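How to sort out a desk organiser (and keep it sorted until at least April)

Posted February 17, 2014

Every desk organiser begins life with good intentions and ends up as a small wooden landfill. Mine held dead pens, a foreign coin, three allen keys from furniture I no longer own and a rubber band that had fused with a cough lolly. If yours is in similar shape, set aside half an hour and put the kettle on.

Step 1. Take it off the desk

Carry the whole thing to a clear table. If you try to do the job where it normally sits, you will answer an email and that will be that. I throw a dark cloth over the table first. Pale wood shows up nicely against it and so does every paper clip you drop.

Step 2. Tip it out

All of it. Don't pick through the compartments one by one, you'll only find reasons to leave things where they are. Give the empty organiser a wipe with a damp cloth, then go into the corners with a dry paintbrush. Pencil shavings set like concrete if you leave them long enough.

Step 3. Test the pens

Scribble with each one on the back of an envelope. A pen gets two goes. I started with a fistful and kept 9, and even that is greedy for a person with one writing hand. The promotional ones from Trinside Credit Union went straight in the bin, where I suspect they were always headed.

Step 4. Give each compartment one job

Tall things go at the back, flat things in the middle, fiddly things at the front. My organiser is a sturdy one and the back compartments are deep enough to lose a stapler in, so I keep the bulky bits there and save the shallow ones for clips and erasers. 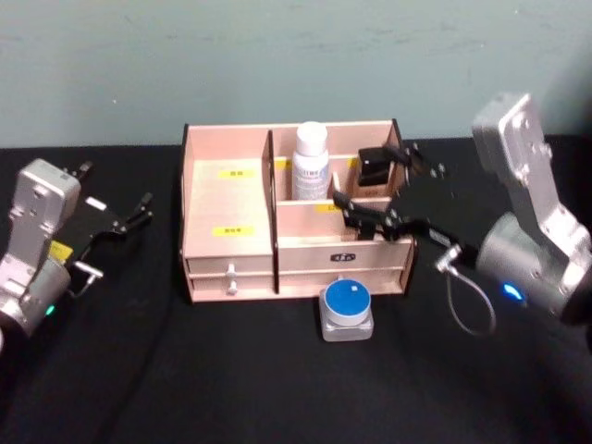
Resist the urge to label anything at this point. You will change your mind within a week, and the glue from cheap labels never comes off bare timber. If you must, a strip of masking tape will do.

Step 5. Deal with the leftovers

There will be a pile. Batteries go to the recycling tub at the Puddale library, spare keys go on a hook, and mystery screws go in a jar in the shed with all the other mystery screws. Whatever remains is rubbish – you knew that when you tipped it out.

Step 6. Put it back somewhere awkward

Slightly out of reach is best. An organiser beside your elbow collects receipts. One you have to lean for stays tidy a good deal longer, though I make no promises past Easter.

Next up: the cable drawer. Bring gloves.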